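Doblar camisetas con dos brazos: lo que no sale en el presupuesto

Equipamiento. Compras para lavandería y taller

El precio del brazo lo mira todo el mundo. Lo demás, casi nadie. Y lo demás pesa.

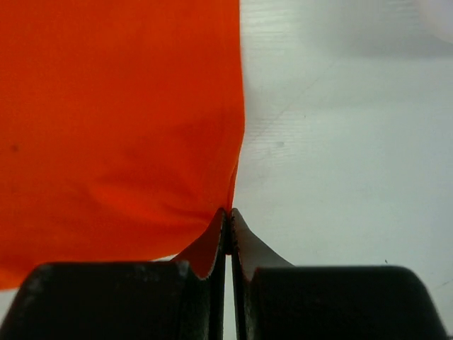
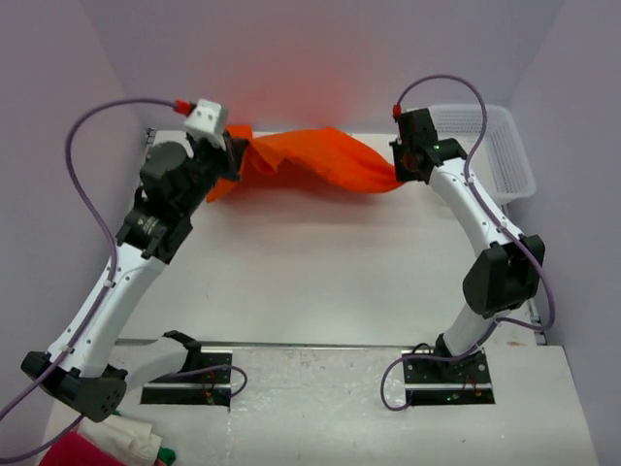

Dos brazos, una prenda naranja.

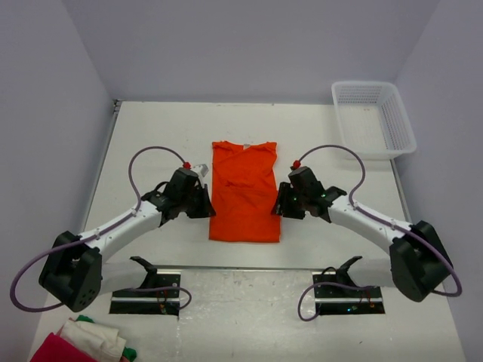

Texto: Redacción Echeverría

30 mar 2025

Empecemos por la mesa. Clurmont, lavandería industrial, pidió tres ofertas en noviembre y en ninguna venía. Ni mesa, ni paredes, ni luz. Partida aparte, y hubo que volver a dirección a por más dinero.

Luego los dedos. La tela se pellizca, se arrastra, se retuerce, y las pinzas lo van notando: rozaduras, marcas. En Clurmont presupuestan 6 juegos de recambio al año. Brondness, el integrador, los cobra a 81 euros el juego. Poca cosa al lado del brazo, pero suma, y si no hay en el cajón se para la celda.

Cables. Pregunte por el recorrido antes de firmar. Un bucle alto por encima de la muñeca necesita sitio libre arriba, y las estanterías que ya tenéis puestas igual sobran. Medir primero.

Cámaras: ¿incluidas o no? ¿Quien las calibra, y cuánto cuesta la visita? Brondness factura 295 euros por desplazamiento. Negociable si se piden dos seguidos.

Plazos. Siete semanas desde el pedido, según el contrato tipo de Rulell, el otro proveedor que se presentó. Ojo, que eso es entrega y no puesta en marcha. El software va por suscripción, y la renovacion sube el segundo año.

Alquilar antes de comprar: Rulell lo ofrece, Brondness todavía no. Pidan prueba con prenda propia, de la que da guerra. Y por escrito qué se considera una camiseta bien doblada, porque de ahí cuelga el último pago.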